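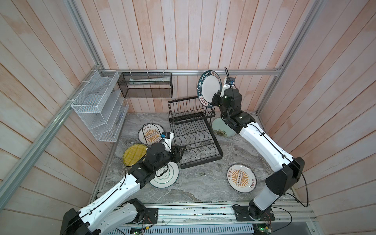
STINDEX BRINGS THE LUNDANO DISH RACK TO BRARNITOW AHEAD OF WINTER RANGE

Homewares retailer Stindex will begin selling the Lundano dish rack at its Brarnitow store in June, along with mesh wall storage and a mixed range of patterned plates. The rack is black metal with wire on two levels. Plates stand upright in the slots on the upper tier, and the lower tier is a wider tray of parallel bars for whatever else comes out of the sink.

The Lundano is the first drying rack Stindex has stocked in black. Earlier racks carried by the store came in white and in stainless steel, and both will stay on the shelves until current stock has been sold. There are no plans to reorder the white.

Stindex has sold kitchen and laundry goods in Brarnitow since it took over the former Arnaud hardware shop on the main street. The Arnaud name is still on the awning and the company has decided to leave it there. Customers continue to call the place Arnaud's, and deliveries addressed that way arrive without trouble.

Why a dish rack

Last year the store put a short questionnaire on the front counter asking people how they dry and store their dishes. It received 200 completed forms. Most came from renters and from people living in units built without room for a dishwasher. Many wrote that they washed up by hand after every meal and left the plates to drain beside the sink until they were next needed, so that the rack was doing the work of a cupboard for a good part of the day.

The answers influenced what Stindex asked suppliers to show it. The store wanted a rack that could take a full-size dinner plate standing up, with enough lean that the plate would stay where it was put. It also wanted a lower level that could be used for lids, cups turned upside down and chopping boards laid flat. Racks that only worked when every item went back in the same order were sent back.

Colour was a smaller part of the decision. Black wire shows mineral marks in hard-water areas, and customers in Brarnitow will know that the town supply leaves its share of them. Stindex recommends wiping the rack down with diluted vinegar every so often and drying it with a tea towel afterwards. The same treatment suits the mesh baskets.

Plates sold singly

The other half of the June range is tableware, sold by the piece. Shoppers can put together a shelf from different patterns without committing to a boxed set, and can come back for a single plate when one is broken.

Patterns on show include white plates with an orange sunburst, plates with a green rim, and a pale blue-green plate with a flower design. Several have Chinese lettering. One of the sunburst plates reads 该吃饭了, or “time to eat”, which staff have found themselves translating for customers more than any other. A round yellow woven mat goes with the range and can be used under a serving plate or left out on the bench.

Mixed plates raise a storage question that boxed sets don't. Different rims and different sizes make for an untidy stack, and the smaller plates tend to end up at the bottom where they are hardest to reach. Standing them on edge gets around this. Each plate can be lifted out by the rim without moving the ones on either side, and the patterns can be seen from the front – useful when the household has opinions about whose plate is whose.

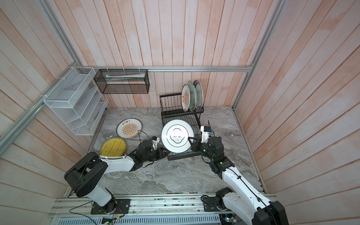

It also keeps the bench clear for the rest of the washing-up. Staff suggest loading the rack from the back, with the biggest plates in first, and leaving a free slot next to anything with a deep rim so that water can run off it. Plates that are still dripping should go in the slots ahead of anything on the lower tier, so the tier below is not being rained on once it has been wiped. Bowls are better placed on the bars underneath.

Walls and rails

Mesh storage makes up the remainder of the range. There are two styles. The first is a black open basket, rectangular, that hangs from a rail and is meant for flat or awkward items such as gloves, spare cloths or packets. The second is a white organiser with slanted compartments in steps, which fixes to an upright and suits a corner. Cable ties are enough to hold it, and they can be snipped when it is time to move out. Stindex has found this to be the main thing tenants ask about, well ahead of price.

Customers who do not have a rail near the sink can buy lengths cut to order at the counter. Staff will need the measurement of the wall from corner to corner, taken at the height where the rail is going to sit. Older houses in Brarnitow are seldom square and a measurement taken along the skirting board will often be wrong by the time it reaches bench height.

The company advises against hanging heavy items such as cast-iron pans from the mesh basket. A separate pan hook is available and is kept in the same aisle.

A setting for the range

Stindex has been recommending a simple backdrop to customers who are redoing a sink corner on a small budget: vertical timber boards with a thin wash of pink and white, left streaky so the grain comes through, over a grey marbled benchtop. The wash is mixed from ordinary water-based paint and goes on with a rag. It is forgiving of knots and old nail holes, and a second coat can be put on the same afternoon if the first dries too pale.

Boards behind a sink need to be sealed. The store stocks a clear matt sealer suitable for splash zones, and recommends taking particular care over the bottom edge and the joins, where water sits longest. A strip of corner trim finishes the point where the walls meet and hides any difference in the length of the boards.

Grey marbling has been the most requested benchtop finish at the store for some time. Black wire stands out clearly against it. Pale plates do as well, and the pink behind them stops the whole corner from looking cold. Customers with laminate or tiled benches will find that the rack sits just as well on those, provided the surface is level. A silicone mat underneath will stop it creeping on a very glossy top.

Trial households

Before placing its full order, Stindex lent racks to households around Brarnitow and asked them to use the Lundano in place of whatever they had. The loan covered ordinary family washing-up, including weekends and at least one meal with guests. Participants were asked to write down anything that annoyed them.

Comments on the upright slots were favourable across the board. Several households said they had stopped drying plates by hand altogether. There was less agreement on the lower tier. Some used it for cups and glasses, others kept it for pots and said the cups had nowhere to go. The wavy wires drew remarks as well, mostly from people who found that narrow-stemmed glasses wobbled on them.

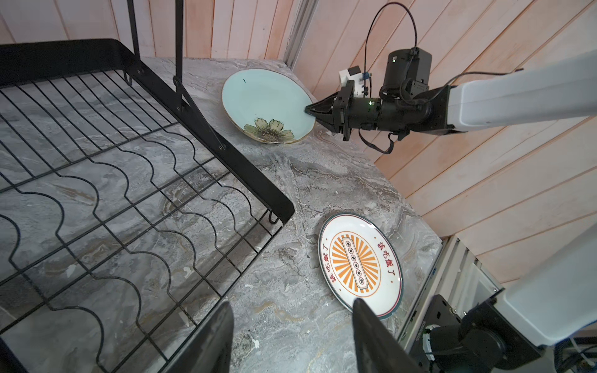 One participant wrote that the rack was larger than expected and had to be turned side-on before the tap could be used properly, and asked that the store let people measure it against their own bench before buying. Another said the plates with fancy edges were the only ones that needed any thought, and that the children had worked out where those went before the adults did.

In response, Stindex will keep a paper template of the Lundano's footprint at the counter. Customers are welcome to take one home, lay it beside the sink and check that taps, windows and cupboard doors still open freely. Templates are free and do not need to be returned.

Cutlery was the other frequent comment. The mesh basket is too open for forks and knives, which work their way through, and Stindex is looking for a separate cutlery holder in black to go with the rack. It does not expect to have one in time for June. In the meantime a jar on the lower tier does the job.

Availability

The Lundano rack, the mesh storage and the plates will be on sale at Stindex Brarnitow from the start of June. The first shipment contains 100 racks. A further shipment has been ordered, and customers who miss out can leave a name and phone number at the counter to have one put aside.

Plates and mats are sold individually while stocks last. Patterns may vary between deliveries and the store is not able to hold particular designs. Racks and mesh storage can be returned unused with a receipt. Cut rail is not returnable.

The store opens at 9 am. Parking is available behind the building, with access from the lane beside the Arnaud awning.

About Stindex

Stindex sells kitchen, laundry and storage goods from its store in Brarnitow, and supplies cut rail and fittings to local builders.

Media enquiries can be made in person at the Stindex front counter, Brarnitow. Product loans for review are available on request.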